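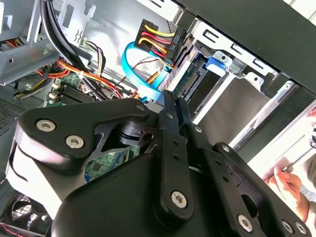

Jordan, the 1,480 mAh cell in the Poltier phone is so much better than I expected! I got through all of Friday on one charge, with maps running on the bus both ways, and still had enough left to call my sister. Opening it up was pretty easy too. If you've ever looked inside an open desktop case you'll feel at home, only everything is tiny (and please, warm the back cover first). My old Qian never lasted past dinner.

Jordan Fothergill wrote on 25 May 2018:
> Has anyone on the list tried the bigger battery yet?
> Mine still has the stock 1,330 and it drops to 12
> percent by late afternoon. Does the back cover
> still close flat?

Yes, it closes flat! The cell is a hair thicker but the cover clicks shut all the way around. Mine came from the Driditcombe shop, and they had plenty in April. Let it charge overnight before the first start, the battery meter was way off on mine until I did.

Eusebio, did you ever get the FM radio working on yours?

Meifang Du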